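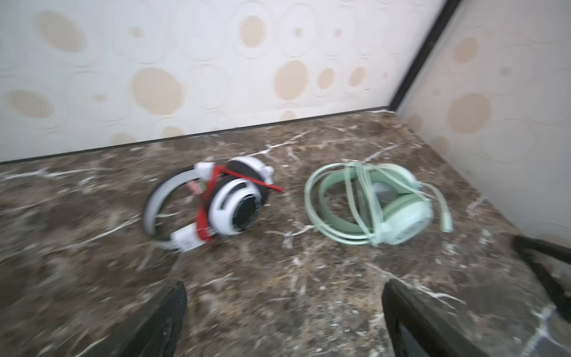
Geelong, 17/08/2018

Figure 1. Wrist camera view of the work surface, with a strapped white headset and a mint green headset with its cable coiled round it. The gripper fingers are at the bottom.

4. Equipment planning and purchase

4.1 What the budget had to cover

The Restimlow project asked whether a small repair and redistribution service could justify a robot arm for handling used audio headsets. The handling study is reported in Section 3. In this section we set out how the equipment was specified, quoted and paid for, and where the plan changed along the way. We include it because published accounts of small manipulation projects tend to give the model of the arm and little else, and a service trying to draw up its own budget has very little to go on.

The first budget was written in January by Brijesh Bisht. It had a line for the arm, a line for the gripper, and a single line called "other". By the time orders were placed, the third line had become the longest part of the document. It took in the wrist camera and its bracket, the mounting plate, cabling, a control computer, guarding, electrical work, freight, insurance in transit, training and spare parts. We would suggest that anyone starting from a similar position open separate lines for these from the outset, even where the amounts are unknown. An empty line in a spreadsheet gets asked about at a meeting. A missing one doesn't.

4.2 Specifying from the items

We wrote the specification from the stock to be handled and left the choice of arm until later. Headsets are light, so payload was never the limiting factor. Shape and loose material were. In Figure 1 both headsets lie on their sides, each band making an open loop, and each has something extra wrapped around it: a flat red strap on the white one, its own cable on the green one. The white headset also carries a paper tag. A gripper that closes on a rigid earcup needs one kind of finger travel, and a gripper that must take hold of a band, a strap or a bundle of cable may need another.

Three requirements came out of this. The gripper had to open wide enough to pass over an earcup without touching it. The fingertips had to be replaceable by our own staff, as we expected to try different surfaces. And the camera had to travel with the gripper, so that the item could be viewed from close by before the fingers closed.

The last requirement had costs we did not see at first. A camera at the wrist adds mass and bulk at the end of the arm, needs a cable run along the moving joints, and takes up room that the fingers might otherwise use. It also moves whenever the arm moves. Motion blur is plain in Figure 1, where the veins in the stone and the coils of the green cable are smeared. We had budgeted for a camera on resolution alone. The revised specification asked suppliers to state the shortest usable exposure under the lighting at the site, and allowed for the arm to stop before an image was used for a grasp decision. Stopping is free in the capital budget and expensive in the throughput estimate, so the two documents had to be revised together.

4.3 The work surface

No money was set aside for a custom bench. The trial surface was a brown marble counter against a patterned wall, and using an existing surface kept the joinery line at zero. There are costs in that choice too. The veins in the marble are pale, and part of the stock is also white or pale, so the contrast between item and background varies from place to place on the counter. The wall behind carries rings and filled circles, and a round shape is a poor thing to have behind an object whose most recognisable part is a round earcup.

We priced a plain matt mat for the counter and a plain panel for the wall as optional items. Both were cheap compared with extra software effort, and we recommend that a planner get a price for changing the background before getting a price for a more capable vision package. The mat has to be fixed down, as a loose one can be dragged by a finger that closes too low.

The wall also restricts the arm. Items pushed back toward it can be approached from fewer directions, and a planner measuring only the length of the counter will overestimate the usable area. We asked suppliers to quote against a drawing with the wall shown on it. Several had earlier quoted against a bare rectangle, and their reach figures could not be compared with the others.

4.4 Quotes and comparison

We received seven quotes. They differed so much in what they included that the totals were of little use by themselves. Kikon quoted for the arm, gripper and bracket as one package, with installation. Guvon quoted a lower price for the arm but treated the gripper, the bracket and the commissioning visit as extras. Kashyap offered a lease with an option to buy. The other suppliers fell somewhere between these arrangements.

To compare them we rewrote every quote against the same list of lines, and went back to each supplier for anything left blank. This took longer than the technical evaluation. The most common gaps were freight to a regional address, the price of replacement fingers, and who would pay for travel if a fault could not be fixed remotely. Software licences were another difficulty. One supplier's licence was perpetual for the version delivered, with updates charged yearly, while another's stopped working at the end of the term. We entered both over the same period and noted the difference separately.

The lease was attractive on cash flow and would have suited a service unsure of its volume. We decided against it on the condition of return. The agreement required the arm to go back in its original configuration, and our bracket and cable run would have had to be removed and any marks made good. A service that intends to leave the wrist as supplied may reach a different answer.

The order went to Kikon. Its total was not the lowest of the rewritten quotes, but it carried the fewest open items, and we had no reserve large enough to absorb surprises.

4.5 Spares and consumables

Fingers are treated here as a consumable. We ordered two spare sets with the gripper and entered a yearly amount for more. Camera cables are entered in the same way, as they flex with every movement. We also bought two spare brackets, the part most likely to be damaged in a collision and the one with the longest lead time.

The inspection interval was set at 100 hours of operation. The labour for it was left out of the January budget and added later under maintenance. It should be counted from the start, along with the time of whoever resets the counter after a failed pick. Small items such as replacement straps and tags were left under the ordinary stores budget — they would be bought with or without an arm.

4.6 Preparation labour

The condition in which items reach the surface has a direct bearing on what must be bought. Binding a headset with a strap keeps the band and earcups together, and winding the cable keeps it off the counter. Both take a person's time. A planner can pay for that time or pay for equipment able to cope with items that have not been prepared, and the comparison should be made on paper before a gripper is chosen. We priced the two cases separately. For the volume assumed in this study, a simple parallel gripper with prepared items was cheaper over the planning period, and that is the case carried forward to Section 5.

The result depends on the wage rate entered and on the mix of stock. A wound cable can still cross over an earcup, as the green headset shows, and then it covers part of the surface a finger would otherwise meet. We have not assumed that preparation removes all awkward grasps. The estimate keeps an allowance for items handled by a person, entered as labour under operations and held constant across all the quotes.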